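Tovby Workshop, Paper and Packaging Section
Notebook entry, 2023-08-18
Subject: Folded stock for the Estolden insert, colored sheet trials

The purpose of the present session was to settle the fold for the Estolden insert before the November print order is placed. The previous entry left two matters open: whether the center crease should be made in one pass or two, and whether the colored stock from Roussel holds its edge as well as the white stock used up to now.

Stock on hand was entered in the register as 2126 sheets, all colors combined. Of these, 140 were set aside for folding trials and are not to be returned to the main supply. The balance remains in the flat cabinet with the label facing out.

Procedure. Each sheet was squared against the steel rule, folded by hand to the marked line, and pressed once with the bone folder from the center outward. A second pass was made on half of the trial sheets. Sheets were left under the board weight until the following set was complete, then stood upright on the bench to check whether they would hold without support.

Observations. The single-pass crease opens again within a short time, particularly on sheets folded across the grain. Two passes give a cleaner edge, with slight whitening along the fold on the darker colors. Orange shows this less than green. Several green sheets had a faint curl on arrival and were noted separately under reference 426. It is recommended that the supplier be asked how the green was stored.

Standing the folded sheets remains the weak point. A sheet resting on its lower edge leans as soon as the top is released, unless the fold is opened slightly wider than the drawing allows. The drawing should be revised, or the insert should be held by the slot in the Treltix carton, as first proposed. The second course is preferred, as it leaves the fold unchanged and requires no new marking template.

State of the benches. Colleagues are reminded that the back table is intended for stock and reference sheets.
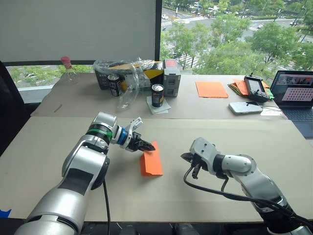
Drink cans and bottles are to be kept away from paper at all times, including when a napkin has been put under them. Phones and chargers should go to the shelf by the door. Plastic bags from opened boxes are to be flattened and placed in the recycling bin at the end of each session.

The full order is expected to be 3000 inserts. At the present rate the two-pass fold is slow, and a scoring wheel should be tried before hand folding is accepted for the whole quantity. The wheel in the lower drawer has a nick in the blade and must not be used on finished stock.

Outstanding: revised slot width for the carton; reply from Roussel concerning the green; replacement scoring wheel. Trial sheets are in the tray marked Estolden, two-pass on the left, single-pass on the right.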